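3.2 How people talk about the things they keep

I should say up front that I never meant to write about small objects. The Zovville study was set up to look at moving house, plain and simple: who moves, how far, and what the whole business costs them in time and temper. But when I sat down with the first 66 interviews I kept running into the same kind of passage. I'd ask about the truck, or the lease, and within a few minutes we'd be talking about a button tin.

So I went back and changed the interview guide (the old and new versions are both in Appendix B). From June on, every person was asked to pick one thing that had come along on every move and was worth next to nothing in money. I left "worth next to nothing" up to them. One man chose a piano, and we had a good long argument about it, and the piano stayed in the data.

In the end we had 529 usable answers out of 697 households contacted. Keabetswe Potgieter and I coded them separately and then compared notes, which took most of a winter and a great deal of tea. We agreed on the broad groups pretty fast – kitchen things, paper things, toys, tools, and a fifth group we called "bits" – and then fought for weeks over where the edges were. Is a recipe card paper or kitchen? We went with kitchen. I still have my doubts.

Toys surprised me the most. I had expected them to come from parents with young kids, and plenty did, but a large share came from people whose children had grown up and left, or who had never had any. They'd kept a single figure or car from their own childhood, and it nearly always lived in something: a saucer, a drawer, a jar by the door. The container mattered to them too. Several people got quite upset telling me about a lost dish and hardly mentioned what used to be in it.
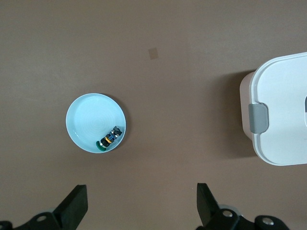

Figure 4. Small toy figure in a light-blue dish.

The second thing I noticed was how people explained the keeping. Almost everyone began by telling me there was no reason. Then they gave me one, and often three or four, and the reasons didn't always get along. A woman in the Magagula district told me her late brother had won her thimble at a fair, and twenty minutes later that she'd bought it herself on vacation. I don't think she was fibbing in either case. Krishnamoorthy Chettiar has written about this in his work on family stories in Pumusach, where he argues that an object can hold a spot open for a story without pinning down which story it is. I think he's right, though his households were much more settled than mine, and I'd love to see someone test it with people who move every year or two.

Distance mattered less than I'd guessed. People who had moved over 2,000 miles picked the same sorts of things as people who'd gone across town. What did seem to shift the answers was how the packing got done. Folks who packed alone tended to name bits and toys; folks who packed with family named kitchen things – and were a lot more likely to be corrected by somebody shouting from the next room. I've kept those corrections in the transcripts, in brackets.

One caution before I get to the Colora interviews in section 3.3. All of this rests on what people chose to tell a stranger holding a recorder. I didn't ask to see the objects, and when people did offer to fetch them, the talk changed right away and got shorter. I've marked those interviews with a star in Table 5 and left them out of the timing figures.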